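Nusholm Bake-Off Moves to Online Voting

Aug 6, 2020

The Nusholm summer bake-off will go ahead this August, with the public choosing its favorite recipe by online vote. The bake sale that usually runs alongside it has been dropped for the year.

Bakery and cooking school Plarnunell, which hosts the contest, said 93 home bakers had sent in recipes by the deadline. Cakes, pies, yeast breads and fried doughs were all allowed. Anything bought ready-made, including pie crust, was not.

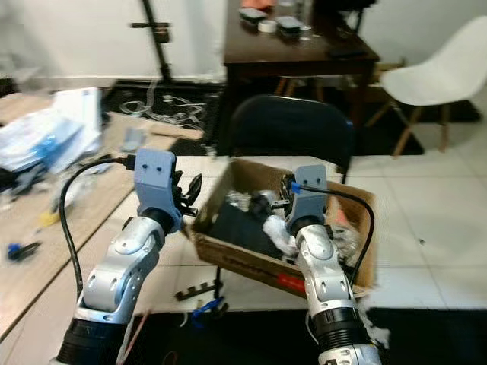
Entries were first cut down to a list of 6, which went up on the school's website this morning. They include a sour cherry coffee cake, a rye cinnamon bun and a potato doughnut with lemon glaze. Readers can vote once a day and do not need to register.

Finalists must also deliver a full batch to the Plarnunell kitchen for tasting. Baked goods should be packed in a plain box — an open brown cardboard one is fine, provided each item inside is wrapped. Glass dishes will not be accepted.

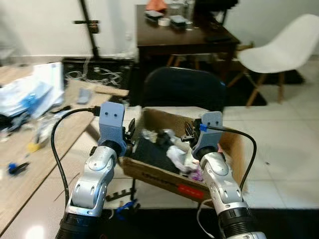

The tasting counts for half of the final score and the public vote for the other half. Ties will be settled by the tasting score.

First prize is $700 and a place in a pastry course at Zoltovmont. The top 3 recipes will be printed in the fall issue of the Plarnunell newsletter.
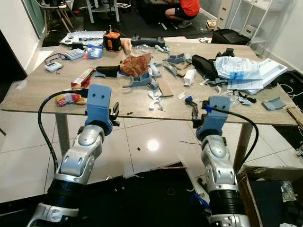 Voting closes at noon on the last day of the month. Results will be posted on the same page that evening, along with the full recipes.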